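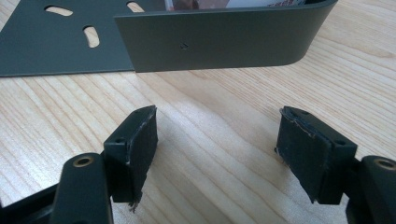

Does the cheap powder coat hold up to daily cleaning as well as the expensive one?
On the February panels, it held up about as well for gloss and clearly worse at cut edges, and I don't think the gloss number is the one we should care about.

Home | Notebooks | Finishes | Test methods | Archive

Finishes notebook – February, Friday entry

Writing this up before lunch while I still remember which panel was which. The labels on the Trirnen set were done in marker and the marker does not like our cleaner. Next set gets stamped numbers. I said that last time too.

Background for anyone reading who wasn't in on it. Trirnen sent us a sales sheet claiming their one-coat gray lasts as long as the two-coat Plisteck finish we have been buying. The sheet says "lasts" a lot and never says how that was measured. I asked. The reply was another sheet, same graph, bigger font. So we ran our own.

Setup: steel panels, slotted, same blanks for both coatings. Slots were cut before coating. Wipe rig with a damp cotton pad and the usual kitchen-strength cleaner, 4000 strokes per panel, stop and look every 1000. Pad changed at each stop. After that the panels sat in the damp cabinet for five days, then the tape pull on the flat and along the slot edges.

Results on the flat faces. Gloss dropped a little on both. The Trirnen panels started out shinier, so the drop looks worse on paper, but side by side under the bench lamp I couldn't pick them apart and neither could anyone else who wandered past. Tape pull on the flat took nothing off either one. If the sales sheet had stopped there I would have no complaint.

Results at the edges. The Trirnen coat is thin on the slot edges, which you can feel with a fingernail before you do any test at all. By the 3000 stop there was a dull line along the long side of the slots. By the end there was bare metal on most of them, and after the damp cabinet there was rust on every bare bit. Plisteck had one spot, on one panel, near a burr I should have filed off. I am not counting that as a win for Plisteck, only as a note about my filing.
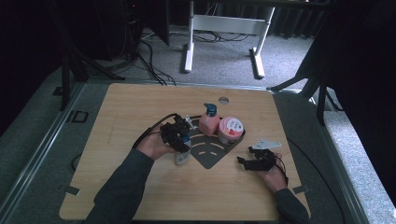 Round-cornered table, pump bottle and white-lidded jar on the gray mat.

Things that bother me about this test, in no order:

The wipe rig presses harder on one side. We all know this. I turned the panels end for end at each stop, but turning them isn't the same as fixing the arm. The Dodgate shop has a newer rig and I would like to repeat at least the edge part over there.

The two coatings did not go through the same oven. Trirnen coated theirs and Plisteck coated theirs, so any difference in cure is mixed in with everything else. A good cure on a middling powder can beat a bad cure on a good one. I can't separate those with what we have on the shelf.

Our cleaner is harsher than what most people have at home. Somebody will say the test is unfair for that reason. Maybe. Both sets got the same bottle, though, and I have seen what people keep under their sinks.

The gloss meter was last checked against the tile a while ago. I checked it after the run instead of before. It read fine, but that's the wrong way around and I would mark someone else down for it.

Also reread the Jiang method note, the one that gets quoted every time coatings come up. It recommends a 30 minute soak before any wiping and gives no reason. The old runs that used the soak came out kinder to thin coats than the ones that skipped it, or so the summary says – the raw readings aren't in the binder. I would want to see those before leaning on it either way. Skipped the soak this time. If we do go to Dodgate, half the panels should get it and half should not, and then we'd know something.

On price: the one-coat is cheaper per part, no argument. But the saving goes away fast if we have to round every slot edge first so the powder will stay on it. Got a rough quote for tumbling the blanks and it ate most of the difference. Nothing in the sales sheet about edge prep, of course.

Where I am for now. No switch for anything with slots or punched holes. Plain flat covers, possibly, once somebody has shown me a second batch that behaves like the first. One batch from a supplier who knows it's being tested doesn't tell me much.

To do:
– file the burrs this time, all of them
– ask Trirnen for uncoated blanks plus powder, so we can cure both sets here
– check meter BEFORE the run
– find out if Dodgate has rig time next month
– throw out the marker

Panels are in the flat drawer under the damp cabinet, wrapped in paper, edges up. Please don't wipe them.

Last updated: Friday, 4:30 pm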